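# Chapter 9: Demonstration by Remote Control

A robot can be shown a task in two ways. In hand guiding, the operator holds the arm and moves it through the motion. In remote control, the operator moves a separate input device and the arm follows. This chapter treats the second method, using cloth handling as the main case. Cloth changes shape under the slightest load, and its position cannot be described by a few joint angles.

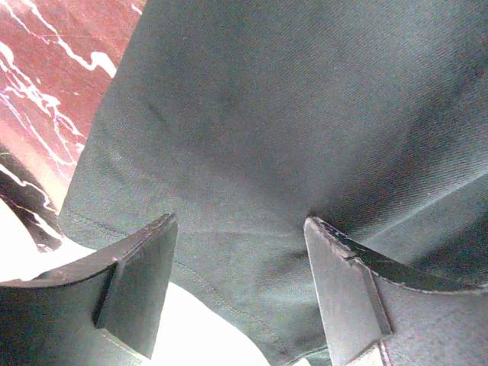
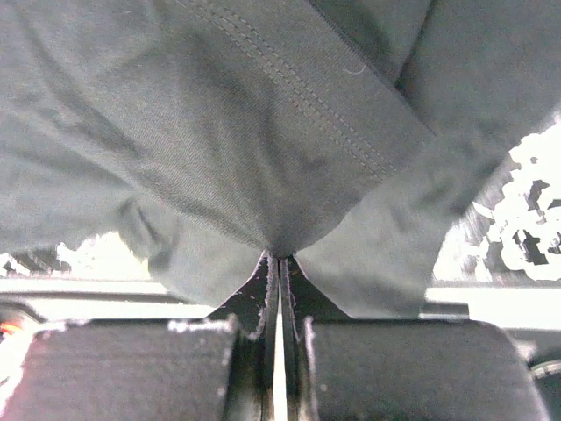 **Figure 9.1** Wrist camera views of twill fabric held between two gripper fingers.

## 9.1 What a demonstration records

A demonstration is a timed series of paired entries. Each pair holds an observation (camera images, joint positions, gripper opening) and the command the operator gave at that moment. In the Rutska exercises used throughout this chapter, one demonstration contains up to 1000 pairs.

Three terms are needed before Section 9.2:

- **Approach:** motion of the open gripper toward the chosen grasp point.
- **Closure:** the interval from the first closing command until the fingers stop.
- **Transport:** motion of the arm with the cloth held.

Viklund and Westerberg mark closure by finger speed. Nordin marks it by motor current. The two rules give different boundaries on thick seams, and Problem 14 asks the reader to compare them.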